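Getting the back room in order: a talk with Dumisani Maluleke

Dumisani Maluleke runs a small household storage service in Stedgate. We spoke about the rooms people leave until last.

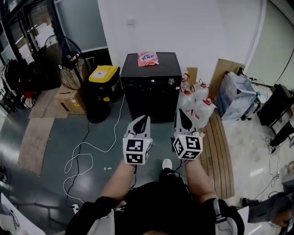

Most of his customers ring about a kitchen or a garage. What they end up paying for, he says, is usually the small room at the back where the drinking water, the fan and the spare boxes go.

"People put things there for a day," he says. "Then it is April and the fan is still in the corner and there is a box in front of it."

He started in 2017 with a van bought from a removals firm called Oosthuizen, after two years in the stockroom at Plindow, a homeware shop. The stockroom taught him to deal with the floor first. He won't buy a shelf or a bin for a customer until he can walk from the door to the far wall.

Water is a common problem. Many of his customers buy it in large plastic jugs and keep several at a time, and the jugs end up wherever there was a gap when they came in. He puts them against a wall, on the side nearest the door, with the older ones at the front.

"They are heavy. You don't want to lift one over another one. And keep them away from anything you plug in."

Small appliances get a place of their own, with the top left clear if the owner will agree to it. They rarely do. "Any flat top becomes a table. I have stopped arguing. I say one packet, and no more than that."

For loose things he likes a dark bin with a bright lid, labelled on the lid and again on the side. He used to get his from Tekuritz, in packs of 30, but the last delivery had lids that didn't sit properly and he now buys them singly. Cardboard he will accept if the box is sound and whatever is printed on it can still be read. A box that has gone soft at the bottom goes out the same day.

Fans he leaves standing. He has tried taking them apart for the winter and found that the screws went missing.

Mats are the one thing he asks people to give up. "Everybody has too many. You put a bin on the edge of a mat and it leans. Roll it up, or put it where you stand."

I asked what a back room costs. His smallest job is 600, which covers one visit and taking away the rubbish. The largest single room he has done came to 2,627, most of it for shelving the customer had chosen herself.

He is booked on most Saturdays and would like to take on a second person with a driving licence. He has spoken to one man already and is waiting to hear back.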